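**Zemico handling cell: progress report to Tala**
25 June 2021

This covers the work on the cell since the May report. Most of it was maintenance. The cell is running again on the full item list, with one repair still open and one purchase we would like approved.

## Where we left off

In May we reported that the gripper was losing its connection during longer runs. The arm would stop mid-move with a communication fault, and someone had to clear it by hand and restart the sequence. We had replaced the gripper once already on the supplier's advice, and the fault came back with the new unit, so we stopped swapping parts and looked at the wiring.

## Cable and connector

The fault was in the cable. The strain relief had been clamped too close to the plug, and every time the wrist turned past a certain angle the cable pulled on its own connector. Two of the conductors were damaged inside the jacket. Nothing showed from outside, and the cable tested fine with the arm parked, so it took us a good while to find.

We fitted a new cable with a longer loop and moved the first clamp farther back along the arm. We also limited the rotation of the last joint in software, so a badly taught position can't wind the cable up again. A few saved positions fell outside the new limit and had to be retaught.

The cell has since done 400 pick cycles with no communication fault. That is a better result than anything before the repair, but we want to see a full month before calling it closed.

## Gripper fingers

With the gripper off the arm we took the chance to go through the linkage. Several pivot screws had backed out, enough to feel play at the fingertips. We cleaned them, put on medium thread locker and marked each head with a paint pen so a loose one can be spotted quickly. Checking the marks is now part of the Monday startup list.

The fingertip pads were worn smooth and have been replaced. The new ones came from Flisitz and are slightly thicker, so the open and closed limits had to be set again. Closing force is now set per item. Before, one value was used for everything — high enough for the heavy pieces and too high for the soft ones.

## Camera calibration

Taking the wrist apart moved the camera bracket, so the hand-eye calibration had to be redone. The first attempt was poor because we took all the calibration positions from one side of the shelf. The second attempt used 73 positions spread over the whole work area and gave a usable result. We now keep a copy of the calibration file on the shared drive with the date in the name. Before this the only copy was on the cell computer.

## Test items

The current set is ordinary household stock: lidded containers, rolls of garbage bags, small boxed goods. The task is to move items between the tray and the bin on the shelf. Wide round containers are the hardest shape for this gripper. The fingers have little opening left over on each side, and a small error in the approach is enough to bump the lid.

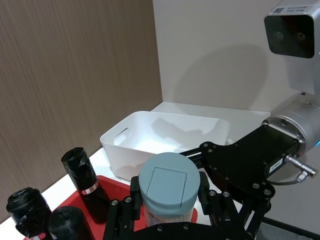 We slowed the last part of the approach for the wide items and raised the starting height. It costs some cycle time, and we think it is worth it for now. The faster approach is still used on everything else.

The bag rolls have a separate problem. They tip when a finger touches them off center, and the vision software sometimes reads two rolls standing close together as one object. We have not fixed this. For the time being we space them out when loading the tray.

## Still open

- The emergency stop button on the shelf side sticks when released. It stops the arm correctly, but the release is unreliable. A replacement is on order through Brøndum. Until it is in, the cell runs only with someone at the main panel.
- The spare gripper is back with the supplier for inspection. We expect to get it back as usable, given what we found in the cable.
- The maintenance log is up to date from the repair onward. Entries before that are thin and we can't rebuild them.

## Request

We ask for approval to buy 2 spare gripper cables and one set of finger pads, to be kept at the cell. The last cable took long enough to arrive that the cell stood idle for most of the wait. The cost fits within the existing maintenance line and needs no change to the overall budget.

For the next period we plan to finish the month of fault-free running, fit the new stop button, and start on the problem with the bag rolls.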